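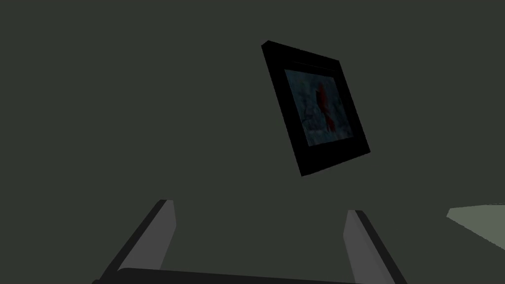

A picture in a thick black frame, hanging on a dark wall.

Search Wodow
Type a word and press Go

What is a house standing on?

18 June 2018
By the Wodow young readers' page

Have you ever built a tower of bricks on a carpet? I mean a really thick, squashy carpet, the kind your toes disappear into. You put the first brick down and it leans a little. You put the next one on top and it leans a little more, and you keep going (of course you do, everyone does) until the whole lot comes down and somebody in the next room shouts to ask what that noise was. If you then go and build the same tower on the kitchen floor, it goes up much higher before it falls.

A house has the same trouble as your tower. The ground in the garden looks hard enough when you fall over on it, but a house is terribly heavy, far heavier than you and your whole class put together, and under all that weight ordinary garden soil squashes down like the carpet did. So before anyone can start on the walls, they have to give the house something good and firm to stand on. We call that part the foundations, and it is one of my favourite parts of any building, even though once the house is finished you never get to see it again.

Digging down before building up

If you walk past a place where a new house is going to be, the first thing you will probably notice is a lot of digging. It does seem a funny way to begin. You want something tall, and you start by making a hole!

The soil at the very top of the ground is called topsoil. It is dark and crumbly and full of roots and worms and bits of old leaf, and plants love it. Builders don't, or at least they don't love it for standing houses on, as all those roots and leaves slowly rot away and leave little spaces behind. So the topsoil is scraped off and usually kept in a heap to be used again in the garden later on. Under it comes the subsoil, which is paler and tighter packed, and if you keep going down far enough you will sooner or later come to solid rock. In some places the rock is so close to the surface that you can hit it with a garden spade. In other places it is so deep that you could dig all through the summer holidays and never get anywhere near it.

For an ordinary house the builders don't have to go all the way to the rock. They only need to go down until the ground is firm enough, and how far that is depends on what sort of ground it is.

What sort of ground?

Gravel is lovely stuff to build on. It is made of small stones, and the stones lock against each other and let the rain trickle away between them.

Sand can be good too, as long as it can't wander off. If you have ever stood at the edge of the sea and felt the waves pull the sand out from under your heels, you will know just what I mean by wandering off.

Clay is the tricky one. When clay has been rained on for weeks it drinks up the water and swells, and when the weather is hot and dry it shrinks and cracks open. You may have seen cracks like that in a flower bed in August, wide enough to lose a pencil down. The part near the surface moves the most, so on clay the foundations have to go deeper, down to where the ground stays much the same all year. A big tree nearby makes things trickier still, because trees are very thirsty and suck a great deal of water out of the clay with their roots.

Peat is the worst of all. It is soft and brown and spongy, made from plants that died a very long time ago in boggy places, and if you put a house straight on to it the house would go down like a spoon in porridge.

How do the builders know which sort they have got? Somebody comes and finds out before the work begins. They dig a few pits, or they use a machine that drills a narrow hole and brings up a long thin plug of earth, a bit like pushing a straw into a layered cake and looking at what is inside it. You can see the layers one after another, and each one tells you something.

Spreading the weight

Now for the clever part. Suppose you have to walk across deep snow. In ordinary boots you sink in up to your knees, but in snowshoes, which are wide and flat, you stay near the top. You haven't got any lighter. Your weight has just been shared out over a bigger patch of snow, so that each little bit of snow has less to carry.

A foundation does the same for a wall. Along the line where each wall is going to stand, the builders dig a trench, and they fill the bottom of the trench with concrete. The strip of concrete is wider than the wall that will stand on it, so the wall has a great long foot. This is called a strip foundation, and an awful lot of houses have one.

Sometimes the ground is soft nearly everywhere, and then the builders may make one big slab of concrete underneath the whole house. It is called a raft. It doesn't float about, I'm sorry to say, but it does spread the weight of the house as widely as it possibly can, and if the ground squashes down a little the house goes down all together and stays level.

And then there are piles, which are long, strong posts that go deep into the earth. They can be made of steel or concrete, and in the old days they were very often tree trunks. Some piles are drilled and some are banged in from the top with an enormous hammer, and you can hear that sort from several streets away. The piles go straight down through the soft ground until they reach something hard, or until there is so much earth gripping their sides that they simply won't go any further. Tall buildings very often stand on piles.

The tower at Otach

We went to find out about one tall building in particular, the Tzavaras tower at Otach, which you may have seen from the train if you have ever gone that way. It has 17 floors, and it stands beside the river, where the ground is mostly soft mud with a layer of sand underneath. You wouldn't want to stand in that mud in your good shoes, never mind put 17 floors on it.

So the tower has piles, and there are 122 of them! They were all put in before there was a single wall or window, and for months people going past must have thought that nothing was happening at all. Across the tops of the piles there is a very thick slab of concrete to tie them together, and the tower starts from there. If you could pull the whole thing out of the ground and turn it upside down, it would look rather like a hairbrush.

Right across the water in Plater Street there is a row of little old cottages, eight of them, which stand on nothing more than some wide flat stones in a shallow trench. They have been there far longer than the tower. They are small and light, you see, and that side of the river happens to be gravel. Different ground and a different building, so quite a different answer.

What happens when it goes wrong?

All buildings settle a little when they are new. That only means that the ground underneath gets used to the weight, and you would need a careful measuring instrument to notice. The trouble comes when one side of a building goes down more than the other. Then the walls get pulled about, and cracks may appear, often running up in steps along the lines between the bricks, and doors begin to stick or swing open by themselves.

Please don't go round your house worrying now. Nearly every house has a few thin cracks in its plaster, and most of them come from the plaster drying out, or from wood growing and shrinking a tiny bit as the seasons change. If there is a crack you don't like the look of, show it to a grown-up.

When a foundation really does need help, it can be mended, even with the house still sitting on top. The builders dig underneath it a short piece at a time, fill that piece with new concrete, let it go hard, and only then move along to another piece. This is called underpinning. It is slow and careful work, as they must never take away too much of the ground at once.

Try it yourself

You can test all this at home with a washing-up bowl and some damp sand. Ask before you borrow the bowl, and do it outside if you can.

You will need:
a washing-up bowl
enough damp sand to half fill it
6 pencils, not too sharp
a piece of stiff card as big as a playing card
a small tin of beans

Pat the sand flat, but don't press it hard. Stand one pencil up on its end on the sand and push gently on the top with your finger. It goes in quite easily. Now lay the card on the sand, stand the pencil on the middle of the card and push again just as gently. The card is your strip foundation, or your raft if you like.

Next, take the card away, smooth the sand over and push all six pencils straight down into it, close together, until they touch the bottom of the bowl. Their tops should all be at the same height, sticking up just a little above the sand. Put the card across the tops and stand the tin of beans on it. Those are your piles, and the tin is your tower.

After that you might like to pour in some water, a cupful at a time, and see what each kind of foundation does when the sand is really soggy. Have an old towel ready, and tip the sand back where it came from when you have finished. It mustn't go down the sink.

Some words to remember

Foundation: the part of a building, usually under the ground, that carries its weight.
Subsoil: the layer of earth beneath the topsoil.
Raft: one big slab underneath a whole building.
Pile: a long post going deep into the ground.
Settle: to sink a little as the ground gets used to the weight.
Underpinning: making a new or deeper foundation beneath a building that is already there.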